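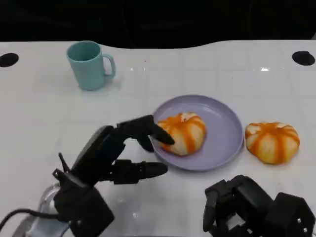 I have spent 7 years arguing with good people about how a robot hand ought to be allowed to touch food, and I still think we are writing the rules in the wrong order. Most drafts I see begin with force. How hard may a finger press on a bun before we call it a failure? It's a fair question, and I understand why Wilson Cárdenas and his group at Tendham put it on page one of theirs, bless them.

But ask anyone who has worked a bakery counter, as I did in my twenties, and they'll tell you to start with what the hand touched before. The draft we use at Benavides gives that 2 lines. A fingertip that goes from a mug to a pastry should be treated like a glove that has done the same – changed or cleaned, and the change written down. I would gladly trade 400 careful trials with that record for 1,000 without it.

Yurani Restrepo tells me this will slow everybody down, and she's right, it will. I'd ask her, very kindly, to put up with it through March and see how the logs read. The wording can be plain, too. Say which surface may meet food, say who checks it, and let the force limits come after.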